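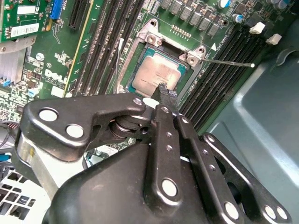

Raffaele Gentile wrote:

> Is the radio play still going ahead in June? I loved the first draft but eleven scenes felt like a lot for half an hour. And does the aunt have to die twice?

Hi Raffaele, hi all,

Yes, still June! I've cut two scenes (the ferry one and the bit with the choir, sorry) and it now reads at nearly 30 minutes if we don't dawdle over the jokes. The aunt keeps both deaths - the second one gets the biggest laugh in the whole thing and I'm not giving it up.

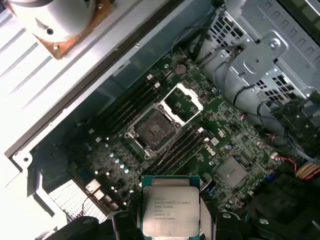

**Tutcombe Players - Audio Drama Group**

I still need three voices for "The Darkari Inheritance": the lawyer, the lodger and Mrs. Nolier, who's mostly offstage shouting. Accents welcome, but please, no more pirates. Scripts are in the shared folder, so grab the one marked "June draft" and ignore the older one with my notes all over it. 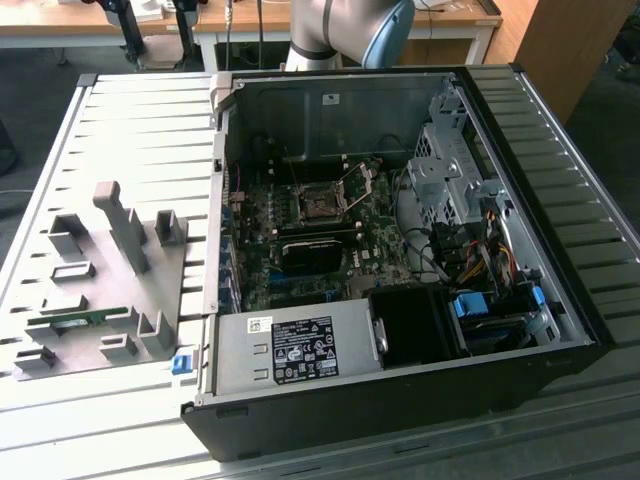
*Computer on its side, cover off*

Read-through starts at 7 pm, usual room. Bring a pencil!

Amedeo Marino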